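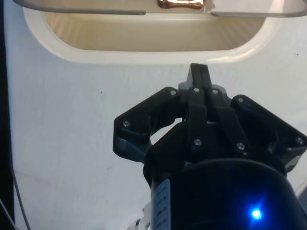 White plastic bin with a rounded rim.

The secondhand housewares store on Gallagher Street in Flatport opens at ten, but the owner is usually there by seven. Mornings are for washing. She runs two sinks in the back, one hot with soap and one for rinsing, and everything that will touch food goes through both before it gets a price.

"People think the job is finding things," she said. "The job is dishes. I had no idea how many dishes."

She has run the store for 11 years. Before that she worked in the billing office of a furniture company in Ernness, and she spent most of her weekends at yard sales. When the office closed she had a garage full of mixing bowls and baking pans and a few months of pay. The first space she rented was the back half of a shoe repair shop. The present one is 1181 square feet, which she can recite because she pays rent by the foot.

The store carries what she calls kitchen and laundry: pots, plates, storage containers, small appliances, ironing boards, canisters, drying racks. There is no clothing and no furniture except stools. She gave up on books after the first year. "They came in by the carload and went out one at a time," she said.

Most of her stock comes from people who are moving or from families emptying a house. She goes to the house if it is inside the county, looks through the kitchen, and makes one offer for everything she wants. She doesn't haggle over single pieces. If the family would like to keep the good knives, she takes them out of the offer and gives a new number.

The hardest visits are the ones where the family has already sorted. They tend to throw out the plain things and hold on to the china, and the china is what she can't sell. "A set of eight with gold on the rim can't go in the microwave, and a young couple isn't going to wash it by hand," she said. "A plain steel colander I can sell before lunch."

She prices with a pencil on masking tape. A tag stays on for six weeks, then the price drops by half, and after another six weeks the item goes into the free crate by the door. She tried a computer system called Getia for one summer and went back to a notebook. The system wanted a category for each item and she kept making new ones.

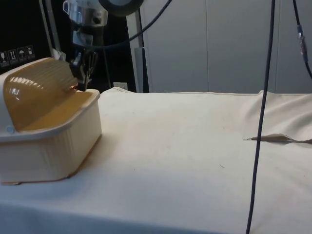 Do you ever take things as donations?

We take them on Thursdays only, and I ask people to call first. If they just leave boxes at the door overnight, the rain gets in and most of it ends up in the dumpster.

Appliances are their own problem. She will not buy anything with a cracked plug or a repaired cord, and she runs each machine on the bench before it goes out front. Toasters get four slices of cheap bread. Coffee makers get two pots of plain water and one of vinegar. Blenders get ice. Whatever passes is sold with a 14-day return, cash back, and she says very few return. What does come back is mostly bread machines, and usually the reason is that the buyer couldn't find a manual.

Missing parts take up a lot of her time. She keeps lids, knobs, beaters and glass carafes in drawers along one wall, sorted by size and not by brand. Last July she went through the lid drawers from end to end and wrote down every diameter. The list came to 318 lids. Regular customers bring in a pot and stand there trying them on, and a lid costs a dollar whatever it fits.

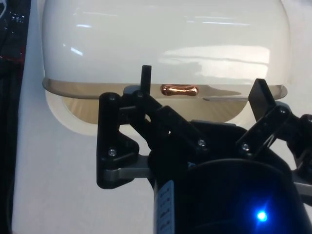 Glossy white shell with a metallic band and a copper-colored button.

Asked what sells best, she said it depends on the month. Canning jars and stockpots go in late summer. Roasting pans go in November and come back, secondhand again, in January. Students buy in the fall and want one of everything: one pan, one knife, one bowl. She makes up starter boxes for them and has raised the price only once.

She has noticed that customers ask more questions about plastic than they used to. She doesn't try to settle those questions. If a container smells of anything after two washes she won't sell it for food, and she marks the tape "dry storage" or "tools." Scratched nonstick pans she doesn't sell at all.

The business pays her and one part-time employee. She has been asked to open a second store in Ernness and has said no twice. The rents are higher there, and she would have to hire someone to do the house visits.

"I like the house visits," she said. "You learn how people cooked. There's always one drawer next to the stove, and that drawer has everything they really used in it. I could run the whole store out of those drawers."

She is looking for another rinse sink — a deep one, with a drainboard on the left — and would be glad to hear from anyone who has one.

Contact us | Copyright 2025 Flatport | Back to top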